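The Ferry Jacket
By Raquel Henriques
January 2026

The ferry to Taritham left at six, and Gönül Ertürk was on it with one bag and her father's jacket. The jacket was too big for her. She had rolled the sleeves twice and they kept coming down.

She had not been back in four years. The last time was in July, when the island was full of people and her father rented out her old room to a couple who complained about the goats. He sent her half the money in an envelope with no letter. She spent it on shoes.

The man who sold coffee on the boat looked at the jacket and then at her.

"Toprak's girl," he said.

"Yes."

He wouldn't take her money. She drank the coffee standing up at the rail, and it was as bad as she remembered.

Her father had run the tailor's shop on the harbor road, next to the Skasport office where they sold the boat tickets. He took in waists and let down hems. In the winter he did the uniforms for the crew, all the same blue, and you could see his work walking up and down the pier. He pressed everything before he gave it back, even if it had only needed a button. People said he was slow. He was slow. 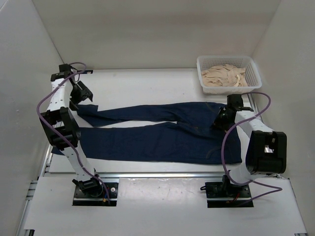 The key was under the flowerpot. Inside, the shop smelled of steam and chalk, and the calendar was still on the wrong month. On the rail behind the counter hung the finished jobs, each one with a paper ticket pinned to the collar or the waistband. He wrote the name, the price and the day they had promised to come. Some of the tickets had gone yellow.

She sat down on his stool and read them all. A wedding dress, paid. A coat for a man who had moved to Trekero and wasn't coming back for it. At the end was a gray skirt, and the ticket had her own name on it. No price.

She had left it with him that July. The zipper was broken and she had told him to throw it out. She turned it over now. The zipper was new. He had let out the waist a little too — he must have looked at her that summer and decided.

Someone knocked on the glass. It was a woman with a boy of twelve or so.

"Are you open?" the woman said. "It's his school pants. He's grown."

Gönül looked at the boy's ankles. She had not hemmed anything since she was a girl, and then only under her father's eye, with him pulling out every third stitch.

"When do you need them?" she said.

"There's no hurry."

She found the pencil in the jacket pocket and wrote out a ticket.

Last updated January 2026Contact | © Raquel Henriques. All rights reserved. | Back to top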